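## 4. House rules for home sorting sessions

Welcome to the good bit! By now your Flukik hand grippers are paired and charged, and you have signed the Corden home agreement. Section 4 covers how we all agree to work, so that a session done in one home can sit happily beside a session done in another. These rules replace the July set.

### 4.1 Before you pick anything up

1. Put the box on a flat surface with its open side where you can see right into it.
2. Set out the small things for sorting. Leave a hand's width between them if you can, as the fingers need room to close.
3. Check both finger pads. Press each one with your thumb, and if it slides or lifts at a corner, swap it.
4. Open and close the fingers 4 times, slowly, and listen. A clean gripper is wonderfully quiet. Clicking usually means a pivot screw wants a quarter turn.
5. Lay the spare gripper down with its fingers pointing away from your chair.

> **Caution:** Keep your free hand out of the gap whenever the fingers are moving. The pinch is mild but it does surprise people.

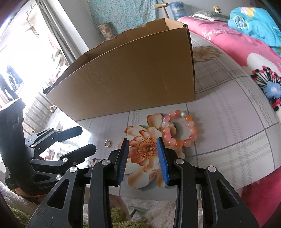
*Fig. 4-1. Fingers open over the cloth, with the bracelet and the metal ring in front of the box.*

### 4.2 During the session

6. Approach from above and close on the thickest part of the object. Beads are great fun and a proper test of patience: take the loop by one side and let the rest hang.
7. Lower things into the box. Dropping from the rim is not allowed, even for soft items.
8. If an object slips, leave it where it lands, open the fingers fully and begin that pick again. Slips are useful, so please don't tidy them away by hand!
9. Stop after 80 picks and rest your wrist for 7 minutes. Ksawery Szulc fought hard for this rule and he was right.

> **Note:** Patterned cloths, rugs and bedding are all welcome. You don't need a plain background, and Quintero's checkers like the variety.

> **Note:** Letters, medicine packets and family photographs must be out of view before you start. If you spot one halfway through, end the session and mark it *withdrawn*.

### 4.3 Looking into the box

Do a contents check whenever you have put in a long or round object. Long handles can lie across the box and block the next item, and balls roll.

10. Tilt the box until you can see the floor of it.
11. Bring the gripper up with its fingers empty and apart, and hold it below the opening.
12. Read out what is inside, then level the box again.

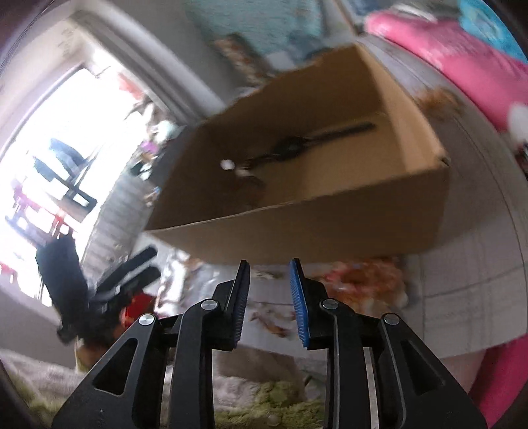 *Fig. 4-2. Contents check: dark handled item and white ball inside the box, nothing between the fingers.*

If the box won't sit level again, take out the longest item and start from step 10.

### 4.4 Pads and mixed pairs

Blue and black pads may be used together on one gripper. Write the pair on your session sheet, left finger first. Teresa Piątek has now been through more than 271 sheets, and the line most often left blank is this one, so do give it a second look.

### 4.5 Reporting

Tell Felicja Kwiatkowski at Pukska the same day about any pinch that marks the skin, any loose screw you can't tighten, or any damage to something in the home. Small knocks count too.

Rules agreed 22nd October, C. Cieślak and H. Urrutia. Section 5 covers cleaning and storage.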